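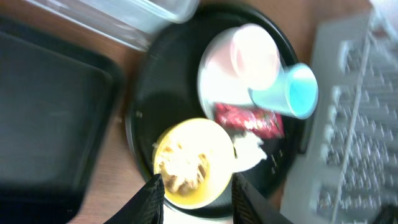 제5호 · 248쪽

검색어를 입력하세요 검색

드렐레로(Drellero)

드렐레로는 양팔 로봇의 식탁 정리와 식재료 옮기기를 다루는 공개 제어 소프트웨어 묶음이다. 플랑뒤디에(Plandudier)가 개발을 맡고 있으며, 손목 카메라 영상을 받아 물체를 찾는 인식부, 팔의 경로를 짜는 계획부, 관절에 명령을 보내는 제어부로 나뉜다. 세 부분이 따로 돌아가기 때문에 인식 모델만 바꿔 끼우는 실험도 간단하다. 이 분야를 처음 접하는 사람이라면 소스 코드를 열어 보는 것만으로도 꽤 신이 날 만하다!

인식

검은 쟁반 위의 노란 그릇은 배경과 색 차이가 커서 윤곽을 잡기 쉽다. 까다로운 쪽은 흰 접시 위에 포개져 누운 분홍색 컵과 하늘색 컵이다. 강한 빛을 받은 접시는 하얗게 날아가고, 팔이 움직이면 영상까지 흐려진다. 인식부는 연속된 영상의 추정값을 묶어 컵의 방향을 계산하며, 확신이 낮으면 계획부에 다른 시점을 요청한다. 학습에는 직접 표시한 영상 3539장이 쓰였다.

계획과 충돌 회피

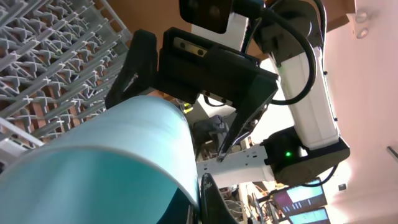 글: 드렐레로 항목 편집자, 로봇 소프트웨어 담당

두 팔이 한 작업 공간을 나누어 쓰면 상대 팔도 장애물이 된다. 한쪽 손목에서 보면 다른 팔의 그리퍼와 카메라 하우징, 크게 휘어진 굵은 케이블이 시야를 차지하고, 식기 건조대의 촘촘한 살도 가까이 있다. 계획부인 피켁스(Fikex)는 팔을 단순한 캡슐 모양으로 바꾸어 거리를 재고, 케이블에는 넉넉한 여유 공간을 둔다. 후보 경로는 한 번에 400개까지 만든다. 그중 관절이 가장 부드럽게 움직이는 것을 고르는 과정이 이 소프트웨어의 백미로 꼽힌다.

제어와 도구

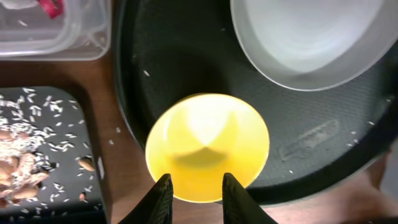
그림 3. 벌어진 두 손가락과 노란 그릇, 왼쪽 도마 위의 아몬드와 쌀알

접근 단계에서는 그릇 테두리와 두 손가락의 간격을 계속 비교해 손목 각도를 고친다. 손가락 그림자가 그릇 안쪽에 드리우면 경계를 잘못 읽을 수 있어, 10월 판부터 그림자 보정이 들어갔다. 쌀알처럼 작은 물체는 낱개 대신 흩어진 영역으로 다룬다. 기록 재생 도구 차른숙(Chareonsuk)을 쓰면 영상과 관절값을 같은 시간축에 놓고 돌려 볼 수 있는데, 실패한 파지를 한 장면씩 되짚는 재미가 상당하다.

같이 보기: 손목 카메라 보정, 양팔 경로 계획, 파지 자세 추정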